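Fident Hand-Held Gripper Set - Equipment and Planning Information

The Fident set is supplied to institutions that record household tasks by hand before committing funds to a robot arm. Each set contains a matched pair of grippers, one for each hand, with yellow fingers and a black housing.
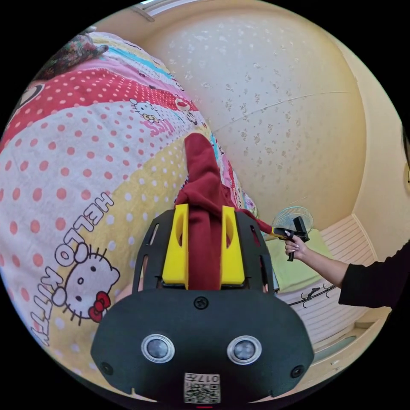 Fident Equipment Office

Budget planning
A standard order covers 4 sets. Purchasers should also plan for 16 spare fingers, which are ordered separately under the Purkeck parts list. Finger wear is the largest running cost in laundry and bedding work, and departments are advised to hold it as its own budget line.

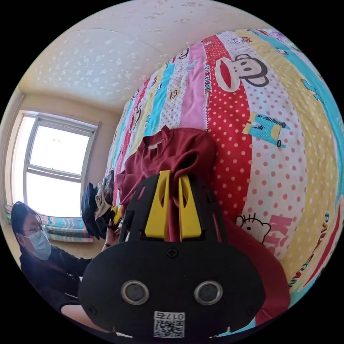
Fabric handling should be costed apart from rigid objects. Garments fold, bunch and hide their own edges, and a session takes longer to plan and to review. A dark maroon garment pinched at a fold, with the small white tag at its neckline still in view, gives reviewers a clear point of reference; plain items without a tag or seam need more review time. The Trastdale rate card lists the two kinds of work separately.

Purchasers are asked to state the kind of work on the order form - the rate cannot be changed after delivery. 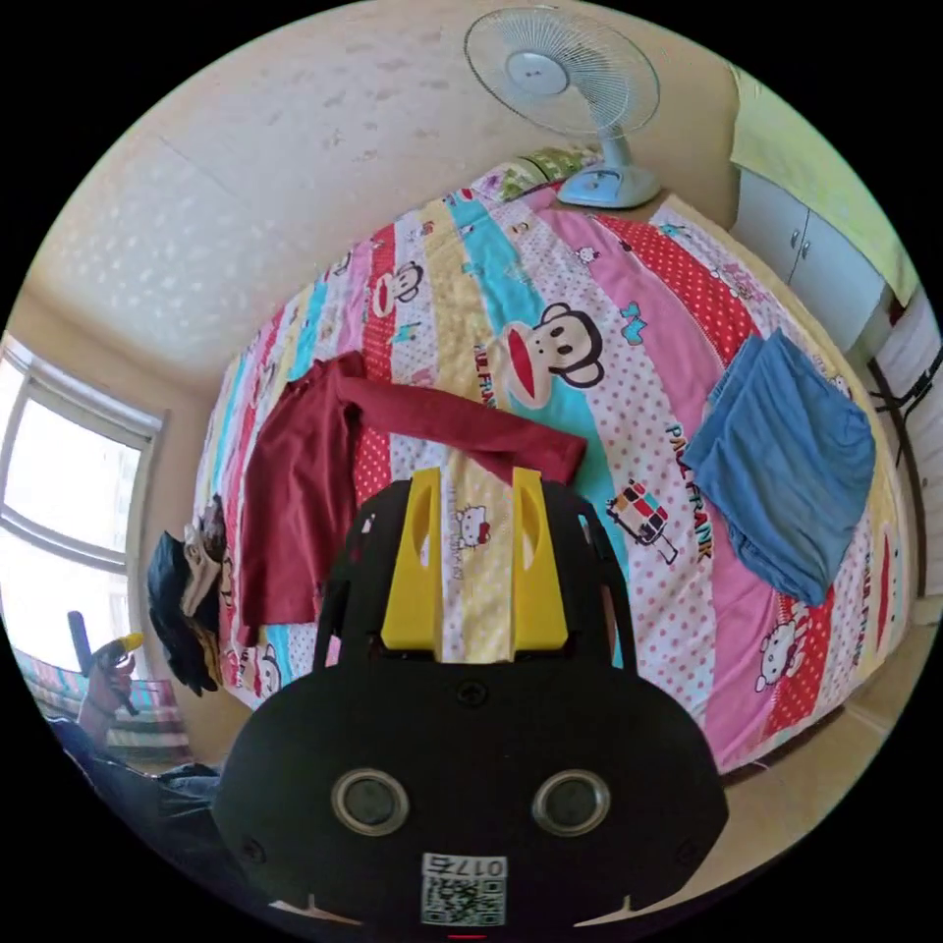 Orders placed by December are delivered in the following budget year. Service cover runs for five years and includes one inspection per year at the Lò workshop. Carriage to the workshop is charged to the purchaser.

Written quotations are available on request from the Equipment Office.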